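Jolline Everyday Plates in Light Blue -- a very happy owner's review

I bought a set of these in March to replace the stoneware we'd been chipping away at for years, and I'm a little embarrassed by how much I like them. They're plastic plates! But they're such good plastic plates. The blue is soft and pale, closer to a morning sky than to anything you'd find at a kids' party, and it looks lovely on our speckled counter.

What sold me was the rim. It's raised enough to keep a saucy dinner where it belongs, and there are molded rings running around near the outer edge that give your fingers something to feel for when you pick one up. 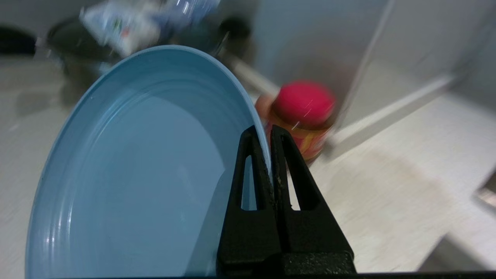
I paid 34 dollars for the set, and shipping was free over 50 so of course I added a Caron dish brush to the cart (also great, very stiff bristles). My previous plastic plates were from Trarkell and they were fine, just shinier and a bit flimsy, with a wobble when you cut anything on them. The Jolline ones sit flat and stay flat. I can saw through a pork chop on mine without chasing it across the table.

Staining was my big worry, because we eat a lot of chili sauce in this house. My neighbor Faustine Perrin swore hers went orange inside a month, but she microwaves hers and I don't, so maybe that's the difference? I rinse ours soon after dinner, and so far the blue is still blue.

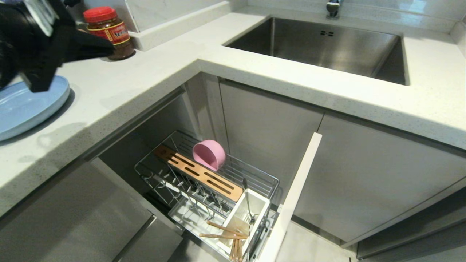 They're light, too, and my wrists thank me when I'm unloading a full stack. They do take longer to dry than the stoneware did -- water likes to hang around in those rings, so I go over them with a towel before they get put away. And if you like a really glossy plate, go look at one in person first. There's a little bit of shine, but mostly they read as matte.

I'd love a deeper version for soup. I wrote to the shop to ask and got a friendly note back from a Benoît Carré saying bowls are being talked about, no date yet. I'll take four the minute they show up.

Five stars from me, and I've already ordered a second set for my sister.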